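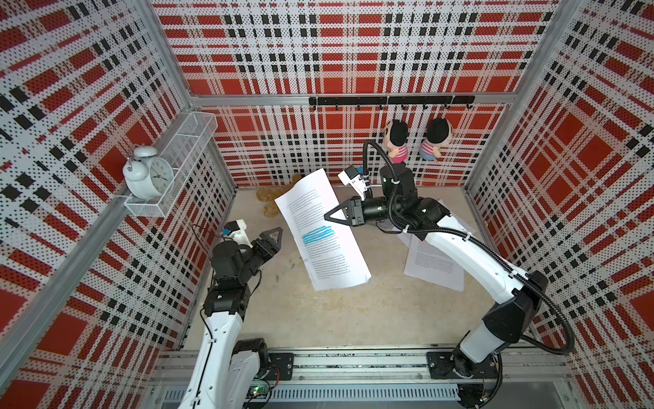

Doina Matić

Software Release Inspection: Two-Arm Paper Handling Cell
Checklist with inspector's comments

Scope

This checklist covers the control, perception and planning software of the two-arm cell at the Todeck site. It is to be completed before a new build is allowed to drive the arms with a person in the room. Mechanical and electrical inspection is recorded separately and is not repeated below. The build inspected was Dendel 87, running with the Gernard planner. Results are given as Pass, Pass with comment, or Open.

Section A. Control

A1. Emergency stop halts both arms from any state of the program.
Pass. Tested from idle, from approach and with a sheet held.

A2. Arms remain stopped after the emergency stop is released, until an operator gives a separate start command.
Pass.

A3. Loss of messages from one arm stops the other.
Pass with comment. The second arm stopped in each trial, but the log entry names the wrong arm when the fault is on the right. The log text is to be corrected before the next build.

A4. Joint speed limits are read from the signed settings file and cannot be raised from the operator screen.
Pass.

A5. Gripper closing force is limited when the task type is "paper".
Pass with comment. The limit is applied at task start only. If the operator changes the task type part way through, the earlier limit stays in force. Operators are to end the task before changing type.

A6. Control loop timing stays within its limit for the full length of a run.
Open. The limit was exceeded 2 times in the long run of 800 cycles. Both cases fell while camera recordings were being written to disk. Elvia Contreras is to move the recording to a separate process and repeat the run.

Section B. Perception

B1. Each wrist camera is matched to the correct arm at start-up.
Pass. The cables were exchanged on purpose and the software refused to start.

B2. Camera calibration is in date and belongs to the brackets now fitted.
Pass.

B3. Sheet edges are found against the pale speckled floor.
Pass with comment. White paper on this floor gives a weak edge. Detection was acceptable with the room lights on. With the lights dimmed, the confidence value dropped below the threshold and the arm correctly declined to grasp.

B4. Overlapping or partly hidden sheets are reported as separate items.
Open. A sheet lying beneath the right arm's link was at times reported as two smaller sheets. The planner then offered a grasp point in the middle of the page. See also C3.

B5. Highlighted text does not affect the sheet outline.
Pass. A blue highlighter stripe across the middle of a page made no difference to the outline returned.

B6. Patterned wall panels produce no false detections.
Pass with comment. The red, white and black plaid gave false edges in the previous build. The wall mask now removes them. The mask must be redrawn whenever a panel is moved.

B7. Small loose items on the floor, such as paper clips, are detected and kept in the obstacle list.
Pass with comment. A golden clip was kept throughout. A green-tinted clip was dropped from the list whenever the left gripper passed over it, and was restored afterwards. This is accepted for items that cannot harm the gripper.

Section C. Planning

C1. The planner keeps the set distance between the two arms, including wrist camera brackets.
Pass.

C2. Cable hose on the right arm is included in the collision model.
Open. The model holds the hose as a straight tube. In use it loops outwards and arcs over the wrist towards the back wall, where items hang from the hook rail. The model is to be widened. Until then, reach towards the back wall is limited by setting 333.

C3. No grasp is planned beneath a link of either arm.
Pass. The request arising from B4 was refused.

C4. The wall basket and everything in it are treated as fixed obstacles.
Pass.

C5. A held sheet is treated as part of the arm when the next movement is planned.
Pass with comment. The sheet is modelled as flat. A curled lower edge may touch the floor during low movements. Minimum carrying height has been raised.

Section D. Tooling and records

D1. Build number, settings file and calibration file are saved with every run.
Pass.

D2. The previous build can be restored by the operator without assistance.
Pass. Carried out by E. Contreras from the written instructions.

D3. Run records are copied to the Robles server at the end of the day.
Pass with comment. Monday's copy was incomplete and no warning was shown. A check on file size has been requested.

Result

Release for attended use only. Unattended running is not permitted while A6, B4 and C2 remain open.

Inspector: D. Matić
Responsible for corrections: E. Contreras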